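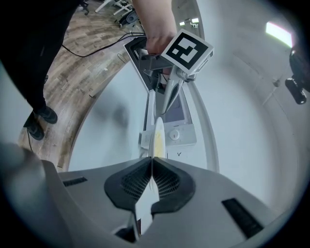
Last changed: 2026-06-03

Finding out why tracking jumps on a two-gripper setup

We record with two hand-held grippers, one in each hand. In August the right one started to lose its position. On the screen the trajectory looked fine for a while, then the gripper suddenly jumped sideways and came back. One of our sessions had 81 such jumps and we had to throw it away. In this page I write down how I find the fault now. Please do the steps in this order, it saves a lot of time.

Before you start

Stop the recording and put both grippers down. Look where the cables go. If a cable crosses the floor where the operator must step, move it to the wall first. Yatziri Lozano once caught her shoe in one and the gripper fell from her hand, and after this we had two faults to look for.

Step 1. Check the marker

The marker cube must not move on its mount. Hold the handle and push the cube gently with one finger. If you feel any play, tighten the screws and make a new calibration. The old one is not valid anymore, also when the cube looks straight.

Wipe the marker with a dry cloth. Do not use alcohol, it made our print gray and the black squares lost contrast.

Step 2. Check the light

A bright lamp over a white appliance is a difficult place for markers. Turn the cube slowly under the lamp and watch the live view. If the marker is lost always at the same angle, you have a reflection. Dim the lamp or print the marker on matte paper.

Step 3. Check the cable

Start a short recording of 200 frames. Keep the gripper still and bend the cable close to the handle – softly, do not pull. If frames are missing in the log, change the cable. This was our fault in the end. The wire was broken inside and from outside it looked like new.

Step 4. Test again

Make a recording of 2000 frames with normal movements, opening and closing both grippers. I accept it only with zero jumps. If there is still one, go back to step 1 and do not "repair" the data with a filter. The filter hides the jump but the robot still learns a wrong path.

Comments (3)

Senad Ristić
Same problem here, but with us it was the screws. Thank you for the cloth advice, I was using alcohol.

Macarena Lorente
Does step 3 work if the gripper has a battery and no cable?

Eusebio Montoya
@Macarena you can skip the bending, but still do the short recording. We had missing frames from a weak battery.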